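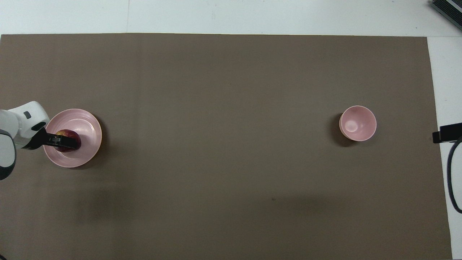

Apple in the gripper over the pink plate, bowl on the far side of the mat.

Fixing error 2614 (grip lost mid-move)

Posted 17 Feb 2019, Vorarine bench notes

Symptom: arm picks fine, lifts, then stops dead with 2614 and the fingers let go. Ours dropped 7 apples in one morning. Bruised fruit, no harm done, but a bowl will chip.

First: hit stop. Hands out until both arms are parked. Dont reach under a raised gripper to grab whatever fell.

Then open the Bunura panel, Grip tab. Hold force was at 5 after the November update, it resets without telling you. Set to 40. Save, restart the controller.

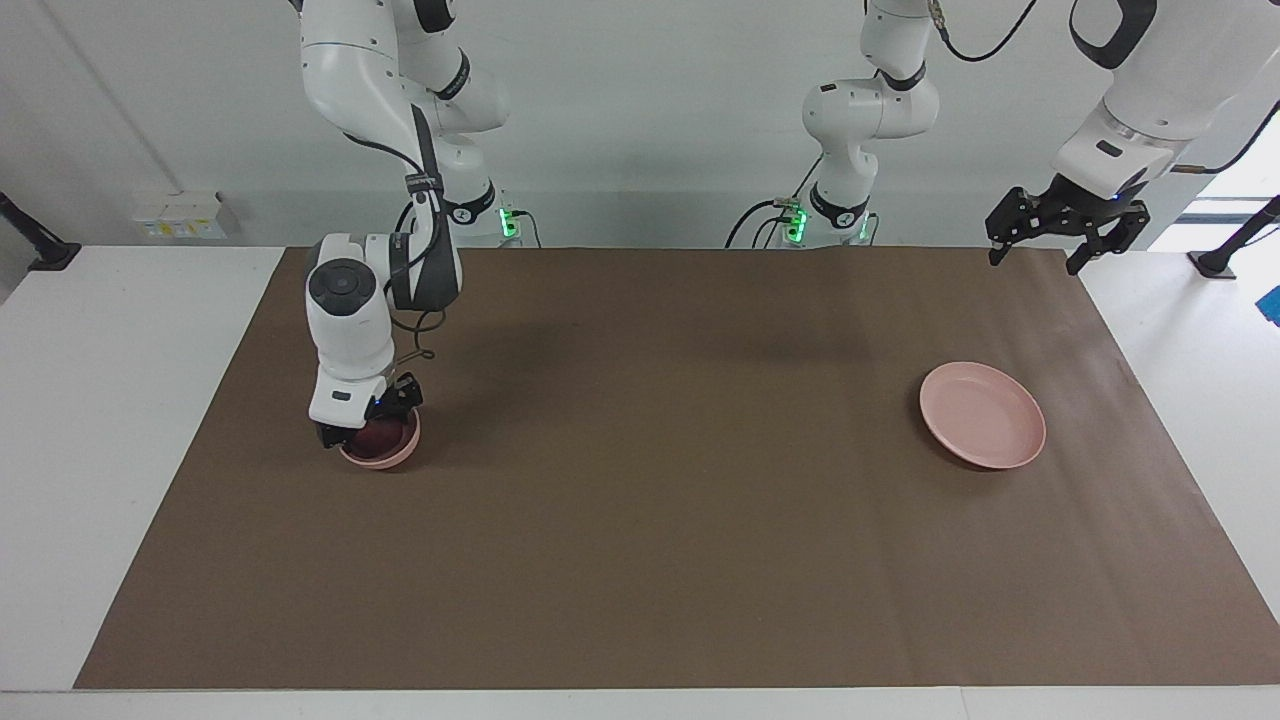
Test one arm at a time. Park the idle one high with fingers open, well clear of everything, same as the gripper hanging up over the plate side while the other one is down at the bowl. Slow speed only. Close, lift a little, wait, put down. Repeat a few times befor going back to full moves.

Still getting 2614? Check the cable loop by the wrist. If it pulls tight when the forearm turns, give it more slack and run the test again. After that, swap the finger pads.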